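Open Day at the Clindgate Workshop

The Irnesau robotics group opened its doors in August, and 14 people signed up for the afternoon. Visitors sat in on the regular work and then got six minutes each at a table. Tiago Vieira ran the first session and Wekesa Ondieki the second. Coffee was in the hallway, and the talk on gripper design started at 3 p.m.

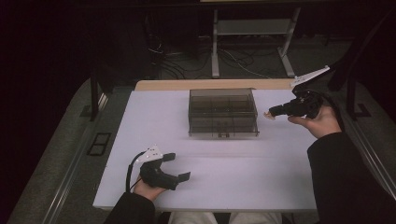 Godfrey Nyaga

Working with two hand-held grippers, one in each hand. The job at this table was a divided storage box with a lid.

Larger copies can be requested at the front desk until the end of the month.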